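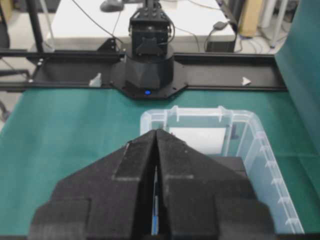
Heidrun Reisinger
Friday evening, and I have finally started on the storage shelf, which I've been promising my sister since the beginning of May. Kettle on, radio on, Baxter asleep on my foot. Bear with me, this is going to be a long thread!

1/ I am a firm believer in clear bins. I had the pretty wicker kind for years and spent half my life lifting lids to look for the tape measure. With a see-through one you just look, and there it is (or there it isn't, and you can go blame somebody).

2/ Before anything goes back in, I wipe the bin out and let it dry with the lid off. Then small things together, flat things along the side, and please leave a little room at the top, you will always find one more glue stick. 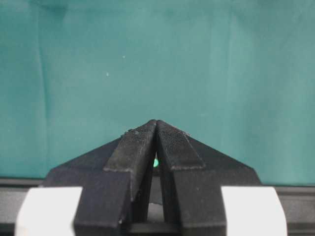

3/ Now, racks. I do love a clear rack, because it hardly seems to take up any space in a small room. Dust it with a soft cloth, though, paper towels can scratch!

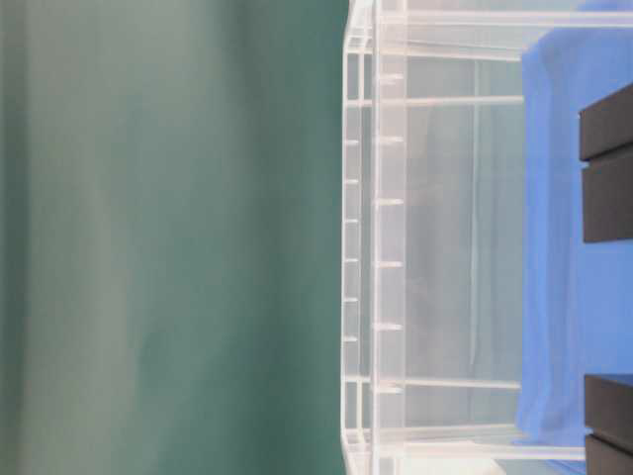 Clear rack, teal on one side and bright blue fabric on the other. I do like those colors together.

4/ Labels tomorrow. Tell me how you do yours, I read every reply!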